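Trindine Doll Stand and Outfit Listings -- Frequently Asked Questions

Last updated February 15, 2020

Which dolls do the outfits fit?
Unless the listing says otherwise, clothing in the Sekside line is cut for cloth-bodied dolls 20 inches tall. Pants and skirts have an elastic waist. Fitted jackets do not stretch and will not close over a thick sweater. Measure the doll at the chest and the hips before ordering.

Do the shoes fit the smaller dolls?
No. Shoes and boots are sold in one length. The 12 inch dolls take the Barros shoe sizes, which are listed separately and are not sold in sets.

What does "displayed only" mean in a listing?
The item was taken out of its box and kept on a shelf or in a case. It was not handled in play. Boxes may be missing. If the box is included, it is named in the title.

What does "played with" mean?
Expect some wear. Loose limbs, hair frizz, pen marks, and missing accessories are noted in the condition line. Marks smaller than a pinhead are not listed.

How should I clean a vinyl face or arm?
Use a soft damp cloth and a drop of mild dish soap. Keep water away from the eyes and the neck seam. Do not use nail polish remover or bleach. Ink that has soaked into the vinyl cannot be wiped off, and repeated rubbing will leave a shiny patch.

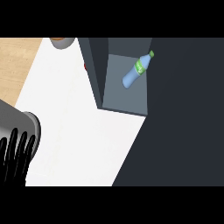 White tabletop, with a blue plastic bottle in the open compartment of the dark gray cabinet.

Can the wig be washed?
Yes, if it is off the head. Rinse in cool water, comb from the ends up with a wire brush, and let it air dry. Do not use a hair dryer. Rooted hair should be spot cleaned only.

How are limbs restrung?
The Lurnton repair kit has elastic cord, a hook, and 2 crimps. It fits strung dolls only. Dolls with plastic joint pegs need a different part -- send the mark on the back of the neck and we will check.

Do you combine shipping?
Yes. Add all items to the cart before paying. Orders paid separately are packed separately and cannot be merged later. Large furniture, such as beds and wardrobes, always ships alone.

Can I return an outfit?
Unworn clothing may be returned if the tags are attached. Retired items and anything marked "as is" are final sale.

Are the January listings still open?
Those that did not sell were relisted with new item numbers. Old links will not work. Search by outfit name.

How many items are in the full catalog?
3,000, including single accessories.

Who answers condition questions?
Beatriz Valente. Use the contact form and include the item number.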